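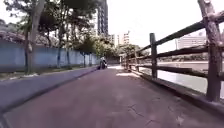
Two cameras on a small outdoor robot, which one do I trust?

Posted by flernbridge_dan, 9:40 pm

Trying to pick a front camera for a small ground robot. Low to the ground, walking speed, waterfront paths mostly. Have a Hashmi wide lens one and the Seria module, same controller (Clindeck) for both. Indoors I can't tell them apart. Outside the Hashmi blows out the sky, and the path follower gets jumpy under trees. Seria is darker but the edges of the path hold up better. Budget is tight so I can only keep one. Anyone run either of these in full sun? Is it exposure or is it me?

clampfoot

Ran the Seria for one summer. Fine. Turn auto exposure off or at least cap it. That's most of it.

mudguard_6

Had both, sent the Hashmi back. Long answer, sorry, typing on my lunch.

First thing, set the metering area to the bottom half. Default on both is whole picture, so sky wins every time and your ground goes dark or everything goes white, depending on where the sun is. In Clindeck its under camera, then metering, then save AND restart. It does not apply until you restart. Cost me an evening.
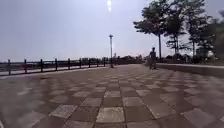 Path following is mostly about contrast at the edges. My follower looks for long straight lines and picks the two strongest. Great on plain asphalt, bad on anything with a pattern. Checkerboard paving like that is full of lines all running off to the same point, and mine kept grabbing a tile joint in place of the railing side. Fix was to mask the middle and only search the outer thirds. Also drop anything shorter than 60 pixels.

Second thing, frame rate. Don't bother with the top setting, the controller can't keep up and you get old frames in the queue. I log every frame number and compare. On one run I had 2423 frames saved and the last stretch was useless, steering on stuff it had already driven past. Halved the rate, no more lag.

Third, tilt. Point it down a bit more than feels right. Less sky, less flare. I started level and ended up 6 degrees down.

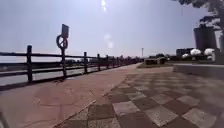

Sun high and nearly dead ahead, two flare spots under it.

If you get spots like that, a bit of black card over the lens helps some. Wont fix it when the sun is right in view. I just throw out anything in the top half before the line search and the spots stop mattering.

Also check you can't see your own robot in the corner. A dark curved bit at the bottom left will read as an edge, mask it.

So, Seria if its only one. The Hashmi is wider, which is nice for turns, but I was fighting it the whole time.

gravelbox

Disagree a bit, the Hashmi is OK if you lock the shutter. Mine sits at 1/1000 all day in sun and I bring the gain up under trees. You do need to write your own switch for that, Clindeck won't do it for you. No idea about the Seria, never owned one.

flernbridge_dan

Metering was on whole picture, yep. Changed it, restarted, much calmer under the trees already. Will try the mask tomorow. Keeping the Seria for now.

Contact | Copyright of posts stays with their authors | Back to top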